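## Part 3: Laying out your table before you start

OK, so you've unpacked the Grelosska kit, you've read my bit on lighting (please read my bit on lighting!), and now you want to put things on the table. I've set this up in my spare room, in my sister's garage and once in a hallway, and the steps are pretty much the same wherever you are.

1. Wipe the tabletop with a barely damp cloth and let it dry. A dark matte top shows every crumb, and I always find one after I've got everything placed just so.

2. Hang the black curtain behind the table. Don't pull it tight. Soft folds are fine, and I like them better than a flat sheet, which shows every crease from the package.

 **Note:** If your curtain came folded up small, give it a night on the rail first. Mine took almost 4 days to relax, but I'd had it stuffed in a drawer since June.

3. Pick your things. I go for plain shapes in colors that stand out from the dark background, plus one tall piece. Leave out anything shiny for your first try. You'll spend the whole afternoon chasing reflections, and I say that as someone who has!

4. Put the low, wide things down first. A shallow tray is a good one to start with, out toward one side.

 **Caution:** Trays with a wide rim tip if you lean on the edge, so pick them up by the body and keep the rim well back from the front of the table.

5. Set the tall piece next to the tray. They can sit close together, and a little overlap as you look from the front is nice. A cup without a handle is easiest (no fussing over which way the handle points).

6. Lay the small, bright pieces on the other side with some bare table between them. Anything plump and fruit-shaped goes on its side, and check it from the front before you let go, since round things like to wander.

 My usual layout, with the salmon-colored tray and the speckled cup on the left, and the yellow piece and the little orange block over to the right: 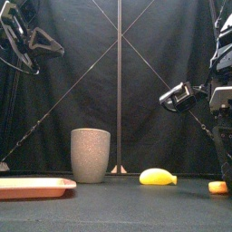 7. Step back and squint. If two things melt into one blob, slide one of them over a bit and squint again.

### Packing it all away

Small pieces go in the cup, wrapped in a soft cloth, and the cup goes in the box standing up. The tray goes in last, on top. Roll the curtain, please don't fold it!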